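Search entries Go

Huma Workshop Notebook
4th January. Garment hanging, remote demonstrations, session 11

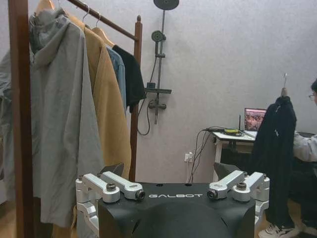 Setup
GALBOT unit facing the wooden clothes rack. Garments on hangers: gray hooded jacket, tan coat, denim shirt, black items. Operator to guide each hanger to the rail by remote control.

Record
30 demonstrations logged; 3 rejected for late release of the hook. Total now 297. The hooded jacket is to be repeated at reduced speed.

Contact: Huma Workshop Office | Copyright Cukus | Back to top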